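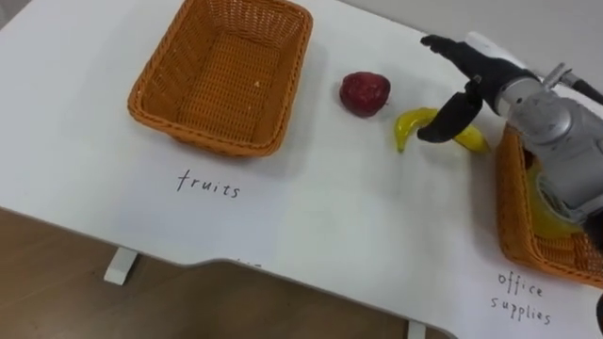

Sorting table – fruit baskets and labels

Hashmi keeps a set of woven baskets for sorting work, and this page records the table layout for anyone setting it up again. The inventory is held by Retno Kwok. Dimensions and stock codes are in the Zokine list and are not repeated on this page.

Labels are handwritten in lowercase on the white top, one label per basket, in thin dark ink. The word for the orange wicker basket is "fruits". It goes below the basket, clear of the base, so that it stays legible when the basket is full.

Contents for this basket: one yellow banana, one dark red apple. Both start on the tabletop to the right of the basket. The stock code for the pair is 1,663.

The banana goes across the base of the basket, laid diagonally – the corners are rounded and the sides flare slightly, so there is room left for the apple.
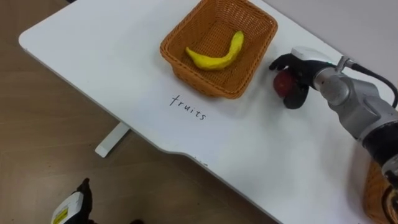

Why is the label written on the table and not on the basket?

Woven wicker takes ink badly, and a tag tied to the rim tends to turn over. A word on the flat top stays put when the basket is lifted and shows where to set it down again.

Contact: Marlina Sopacua, Hashmi | © Hashmi | Back to top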